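Visita al laboratorio de manipulación doméstica de Ritell

1 de agosto de 2022

La jornada de puertas abiertas de Ritell se celebró en su nave de Himatska, con aforo limitado y turnos de dos horas. Acudí con una pregunta concreta: qué tareas de casa puede ejecutar hoy una máquina sin que una persona la corrija a mitad de camino.

La primera parada fue el banco de vajilla. Un brazo fijo de seis ejes retiraba platos de un escurridor y los apilaba. Con piezas iguales, el ciclo es estable, de 18 segundos por plato. Al introducir un cuenco de otro diámetro, el sistema se detuvo y pidió confirmación. El personal lo explicó sin rodeos: el planificador Tyagi trabaja con un catálogo cerrado de 353 objetos y todo lo que queda fuera se trata como obstáculo.

La segunda parada, dedicada a textiles, dio peor resultado. Doblar una toalla extendida sobre la mesa es viable. Sacarla de un montón de ropa, encontrar dos esquinas y extenderla sigue fallando con frecuencia, y la empresa no facilitó la tasa de error.

La parte más útil fue la sesión sobre Cliton, el conjunto de demostraciones con el que entrenan las tareas de recogida. Contiene 2.804 secuencias hechas a mano con pinzas portátiles en habitaciones amuebladas. El operador lleva la pinza, la cámara va montada sobre ella y el modelo aprende la trayectoria y el cierre de los dedos.

Vaciar una papelera parece trivial y reúne casi todas las dificultades a la vez. El borde es delgado, el contenido se deforma y los envoltorios que asoman por encima cambian el punto de agarre.

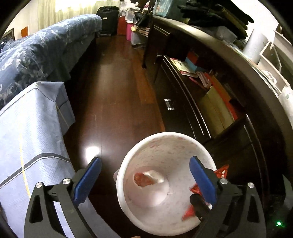

El segundo problema es el entorno. En un dormitorio corriente la base móvil tiene que pasar entre la cama y el escritorio, con telas que cuelgan y reflejos en el suelo que confunden al sensor de profundidad. En la nave, el pasillo de pruebas mide bastante más de lo que deja libre un piso normal.

Pregunté por plazos. La respuesta fue que en enero empezará un piloto en un hotel, limitado a la recogida de papeleras y con un supervisor por planta. Para viviendas particulares no hay fecha. El coste por unidad tampoco se comunicó.

Mi valoración: en tareas repetitivas con objetos conocidos, la máquina ya cumple, aunque despacio. En una habitación habitada todavía necesita a alguien cerca. La próxima visita se anunciará en la web de Ritell, con inscripción previa.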